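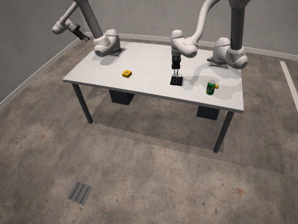
Concrete Floors: Why the First Month Matters

A ground slab is judged by its surface, but most surface faults begin in the curing period. Fresh concrete loses water through its top face. If that loss is too fast, the upper layer stays weak and later wears to dust under foot traffic.

At the Mengal workshop building, the slab was covered with plastic sheet for the first 5 days and then left open to the air. Colleen Gauthier, the site engineer, kept heavy loads off it until day 30. Saw cuts were made early – before shrinkage could choose its own line.

Moisture is the second concern. A slab can look dry and still hold enough water to lift a coating. Gauthier places probes in drilled holes, seals them, and waits for the reading to settle. One bay read 69 percent relative humidity; the bay by the north wall took until October to match it.

Sealer went on last, in two thin coats.

Related
Selach: repairing worn floor joints
Choosing a sealer for light workshops

Comments
dkp: Was the sheet taped at the laps?
Old Finisher: We wet-cured ours with burlap. More work, fewer wrinkle marks.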